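Workbench & Surfaces > What do you put under small parts?

citlali_t
Posted August 25, 2018

Settle something for me. My bench top is white, and I've been putting a dark mat over most of it for anything with gears in it. My brother-in-law says a dark mat is where small screws go to die and I should work on the bare white. He also once lost a whole carburetor, so I'm weighing his advice accordingly. Who's right?

samarakoon_n
Dark mat for bright steel, light mat for black oxide. Own 2, swap as needed. Next question.

flatwasher
Own 2 mats, he says, like we're all made of money. I have one gray towel and a baking tray and I've been rebuilding Flarnow gearboxes on it since January.

samarakoon_n
And how many screws are in the towel?

flatwasher
The towel and I have an understanding.

Hakim_K
I'd go with dark too, but fabric, never rubber. I had the Anville rubber one and every gear I put down came up wearing a little fur coat. Also stuff bounces on it. Fabric just sort of catches things and sulks.

yurt_z
Disagree with Hakim. Fabric sheds. If you're greasing gears you do not want lint anywhere near them. Rubber you can wipe. You can't wipe a tablecloth, you can only apologize to it.

Hakim_K
It's a mat, Zübeyde. I wash it.

yurt_z
You wash it. Sure.

saodah_s
Can I say the mat matters less than having something on it to work over? Loose gears on open cloth wander off whatever color it is. Put a light base down on the dark mat and do the fiddly bit there. Steel teeth against white are easier to judge than I expected, and anything that gets away lands on the dark and shines at you. Best of both. I wouldn't bother with the fancy Yeoh trays.

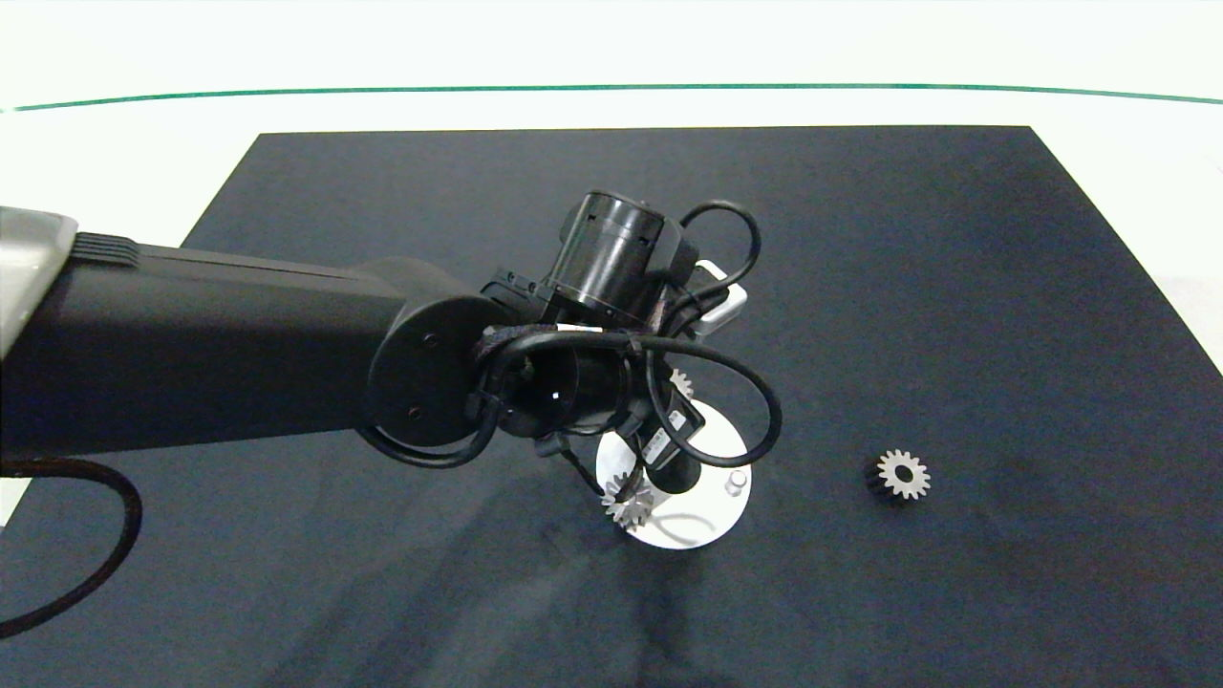 Dark mat on a white table, spur gear down by the white disc with the peg.
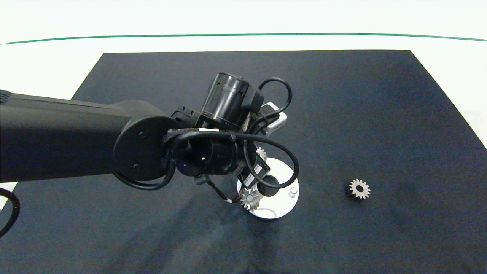
One more point for the fabric side: pull it flat before you start. A fold will hide a washer better than any color will. And leave yourself a strip of bare table along an edge so your coffee has somewhere to live that isn't your work.

flatwasher
Coffee goes in the baking tray.

samarakoon_n
I've seen his baking tray. Do not take advice from the baking tray.

citlali_t
OK so the vote seems to be dark mat, light thing in the middle, argue about lint forever. I can do that. Has anyone tried the Esora one with the stitched border? Reviews are all either "great mat" or a long story about shipping.

Hakim_K
Have it. Border curls after a wash. Otherwise fine.

yurt_z
So you do wash it.

Hakim_K
I said so!

citlali_t
Ordering a plain one then. Brother-in-law has been informed and is taking it badly.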